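Carnodwood Library to close for flooring and shelving works

Posted Thu 2 August

Carnodwood Library will close to the public for two weeks from the middle of the month while the ground floor is fitted with new carpet and the adult fiction shelving is replaced. The branch will shut at its usual time on the Friday before works begin and will reopen with normal hours once the contractor, Fondorow Interiors, has handed back the building.

The works were approved in July as part of the district's yearly maintenance program. The existing carpet was laid when the building opened and has worn through at the main entrance, along the path to the service desk and in the children's corner. Temporary matting has been in place at the entrance since autumn. The matting will be removed when the new floor is finished.

Branch manager Simin Nikzad said the closure had been timed to fall between the winter holiday program and the start of the local history talks.

"We know that many people use the branch every day, and two weeks is a long time to be without it," Ms Nikzad said. "The fiction shelves have to be emptied and moved before the carpet can go down, and that cannot be done safely with the public in the building."

The new shelving is lower than the current units and will be set further apart, leaving enough room for two prams or wheelchairs to pass. Large print titles will move from the rear wall to the bays nearest the entrance. Crime and general fiction will be shelved together for the first time – a change that was supported by 76 of the members who replied to the branch survey. Talking books will stay where they are.

A total of 2,998 items will be packed and held in storage during the works. These items will show as "unavailable" in the catalogue and cannot be reserved until the branch reopens. All other reservations will go ahead as normal and may be collected from Tehrani Street Library, where they will be kept on the shelf behind the desk under the member's surname. Members who would prefer to wait and collect from Carnodwood should tell staff before the closure.

Loans due during the closure will be extended to the end of the first full week after reopening. Members do not need to renew these items themselves. The after-hours return chute at Carnodwood will be locked, and items must not be left at the door. Returns may be made at Tehrani Street or at the Rornus community centre, where a returns bin will be placed in the foyer.

Preschool story time will move to the Rornus community centre on its usual mornings. Places are limited to 49 children and carers at each session under the hall's conditions of hire, and bookings are required. The Saturday chess group and the English conversation circle will meet in the upstairs room at Tehrani Street. The family history help desk will not run during the closure – members with an appointment will be contacted by phone to arrange another time.

Public computers and printing will not be available at Carnodwood. Tehrani Street has computers for public use, and sessions there may be booked for up to one hour. Print credit held on a Carnodwood membership card can be used at either branch.

The car park behind the library will remain open, although the four spaces closest to the rear door will be fenced off for deliveries. Access to the footpath between the library and the medical centre will not be affected. Some noise is expected on weekdays, and the contractor has been asked to keep deliveries outside school drop-off and pick-up times.

The home delivery service will continue throughout the works. Members who receive deliveries should expect their books on the usual day, although the choice of titles may be smaller while part of the collection is in storage.

Members with questions about loans, bookings or access may speak to staff at any branch or phone the library service during opening hours. Updated opening details will be placed on the front door of the Carnodwood branch and on the library service's website.

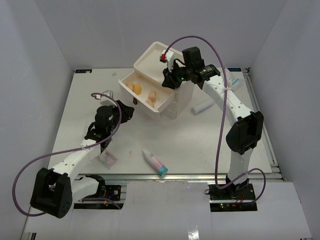

Two robot arms over a white tabletop.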